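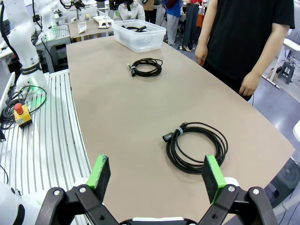
Advice on storing cables is easy to find and hard to check. Most of it says the same thing: wind each cable into a coil, tie it, put it in a bin. The claim behind the advice, that a tied cable saves time later, is usually stated without a source. We went looking for one. The Tornville storage guide cites Proster; Proster cites an earlier edition of Tornville.

The one data set of any size is the Janjua log, with 3538 entries made by staff fetching cables from shared storage. It is often quoted as proof that ties work. We are less sure. Only 867 of the entries note whether the cable was tied when it was picked up, and those entries lean heavily toward cables someone had already taken trouble over. A person who ties a cable may also put it where it belongs, and the log cannot separate the two habits.

### 4.1 What counts as a coil

Part of the problem is wording. "Coiled" in the log covers both a wide set of loose, overlapping loops and a small, tight bundle, which take up very different amounts of table and probably behave differently in a bin. The place of the tie is not recorded either. A tie close to the plug leaves the far loops free to spread, and we suspect this matters more than whether there is a tie at all. Suspicion is all we can offer, as our own trial at Bridero covered some 137 cables and was not set up to test it.

The bin raises a second doubt. Clear plastic is recommended so that people can see what they own. With black cables this seems optimistic. Through translucent walls, a tangle of them reads as one dark mass, and the plugs are hard to tell apart (Figure 2 shows a bin of this sort at the left of the table, with a single tied bundle out on the tabletop for comparison). Whoever wants one cable still has to reach in and pull. We would expect a label on the tie to help more than a see-through wall, but none of the guides we read compares them.

**Figure 2.** Coiled black cable with a tie near its left side; storage bin with black cables at left.
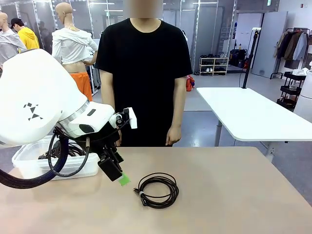 ### 4.2 Limits of the fetch-time measure

Fetch time leaves out the minute or so spent winding and tying. If a cable is used every Thursday, that cost comes back every week, and the log ignores it.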